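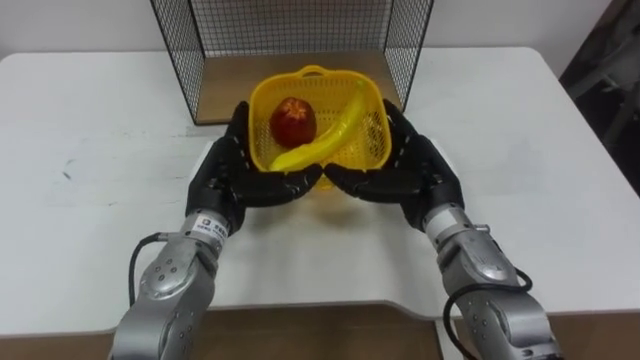
Fruit storage, revisited

6 August 2026

I moved the fruit out of the ceramic bowl in February and have been using a small plastic basket ever since. A few readers asked for the details, so I have written them down.

The bowl was a Whitfield, glazed inside, with a flat base 200 mm across. It looked well enough on the worktop. The trouble was at the bottom, where apples sat against the glaze with no air under them. I lost two or three a month to soft brown patches, always on the underside.

The replacement is yellow plastic, sold by Berik. It weighs 218 g on my kitchen scales. I keep the load light: apples and bananas, a day or two's worth, and the rest of the apples stay in the fridge drawer. An apple under a bunch of bananas bruises the bananas first, so the apple goes to one side.

Bananas give off ethylene and so do apples, and each will hurry the other along. For fruit that will be eaten by tomorrow this makes no practical difference. For a full week's shopping it does, and I would keep them apart.

The other half of the arrangement is a black wire mesh unit from Iko, open at the front, which stands at the back of a white table against the wall. The basket slides in whole. Mesh lets the air through and wipes down quickly, though crumbs do collect at the joins and need an old toothbrush. The maker rates it to 10 kg. I have not tested this and see no need to.

Cleaning is warm water and a little washing-up liquid, once a week. I tried the dishwasher once, on the top rack, and the rim came out slightly bowed. It has mostly gone back.

I also looked at a Jarumley hanging net. It takes up no table space, but it needs a hook in the ceiling and mine is plasterboard.

Next job is the onions, which are still in a paper bag under the sink.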